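Marker block

From the Penditen Reference, an encyclopedia of small made objects

Contents
Overview
Form
Markers
Materials and finish
Use in board games
Handling and storage
Faults
See also

A marker block is a small upright block, usually light in color, that carries one or more printed square codes on its faces. The codes, called fiducial markers, let a camera identify the block and work out its position and angle. Marker blocks are used as playing pieces, layout models, teaching aids and reference objects. The term covers both plain blocks and blocks with a shaped top, the latter often being called tagged pieces.

Overview

The square marker was in use on flat cards and wall panels before it was common on loose objects. A card has to be kept face up and shows its code in one direction only. A block can stand on its own, can be lifted by the top or sides, and can carry a different code on each upright face, so that at least one is likely to be visible from any point around the table.

Sets are sold finished, sold as kits with separate label sheets, or made at home from shared drawings. The Ornness pattern, a tall block with a removable top, is the most widely copied of the home-made types covered in this encyclopedia. The Tenine pattern is shorter and has no top.

Form

The body of a marker block is generally a rectangular prism, taller than it is wide. Some patterns have a slight outward taper toward the base, which lowers the center of mass and makes the block harder to knock over. The taper is kept small, as a steep one tips the marker upward and changes its apparent shape when seen from the side.

The upper end of the body is either left flat or finished with a finial. A finial serves as a grip, and in games it also shows the rank or side of the piece to players who cannot read the code. Common finials are the plain dome, the ribbed dome, the twisted dome and the stepped cylinder. The finial is normally narrower than the body, leaving a flat shoulder all around. A finial wider than the body shades the marker under overhead light and is avoided.

Ornness bodies have 4 upright faces of equal width. The underside is flat and may be fitted with felt.

Markers

A square marker consists of a thick black border around a grid of black and white cells. The border is used to find the marker and its four corners; the cells hold the number. The grid is arranged so that no code in a set reads the same as another when turned, and the camera software can therefore report which way up the marker is.

A white margin is needed outside the black border. On white blocks the margin may be part of the label or may be the block itself. On gray or colored blocks it is always printed.

The group of codes chosen for a set is called its dictionary. A small dictionary is more reliable, because its codes can be made to differ from each other in more cells. Large dictionaries with more than 200 codes exist, but a board game rarely calls for so many. The standard Mok set, for comparison, uses 18.

Labels are printed on matte paper or matte film. Glossy film reflects lamps and windows as bright patches, and a patch that falls across the border can prevent the marker from being found. Labels are placed square to the edges of the face and centered from side to side. Height on the face varies between patterns, and the lower half is usual where the top of the block is to be held.

Materials and finish

Most marker blocks made in small numbers are 3D-printed in plastic. Resin casting, turned wood and molded plastic are also used. White is the common color, as it gives a neutral ground for the label and shows damage readily.

Layered printing leaves fine parallel ridges on the surface. These run across the block when it is printed standing and along its length when it is printed lying down. Ridges of ordinary depth do not affect reading, but a label applied over coarse ridges may lift at the corners. The face is then sanded, or the label area is recessed and printed as a smooth panel. Finials are often printed as separate parts, since their curved undersides would otherwise need support material.

Open lattice parts, with crossed diagonal bars and gaps between them, are sometimes printed in the same plastic to serve as stands, trays or guards. Dark gaps between white bars give strong edges to a camera - a possible source of false detections, though the cell check normally rejects them.

A white piece with a rounded finial, the marker on the block below it:
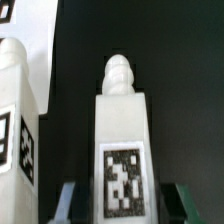
A white block with fine parallel ridges, near diagonal white bars:

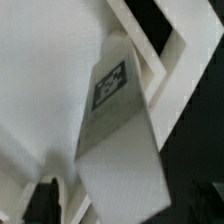
Use in board games

In tagged games the board is watched from above or from one side, and the position of each piece is recorded as play goes on. The record can be used to replay a game, to check moves or to pair two boards in different places. Chess-style sets are the most common. Mok, which is played with six tall pieces and a larger number of short ones, was published with tagged pieces from its first edition.

Codes are usually assigned by piece, with all faces of one piece sharing a number. In other sets each face has its own number, and a table links the faces to the piece. The second method uses up the dictionary faster but also reports which side of the piece is facing the camera, and Mok uses it for pieces that can be turned in place.

Players' hands cover markers during a move. Software for tagged games therefore waits until a piece has been still for a set time before accepting its new position.

Handling and storage

Blocks are stored upright or in divided trays, with labels not touching. Dust is removed with a dry cloth. Solvents attack some plastics and most printed labels. Storage in direct sun yellows white plastic and fades some inks, which reduces the contrast of the code.

Faults

Lifted corner. The label curls and the border is no longer straight. The label is replaced, not glued down.
Worn border. Caused by gripping the block across the marker. More common on short patterns such as Tenine.
Duplicate code. Two blocks carry the same number, usually after a label has been reprinted from the wrong sheet.
Loose finial. The top turns on its peg. Reading is not affected.

See also

Calibration board
Game piece
Tenine pattern

This page was last edited on March 27, 2026.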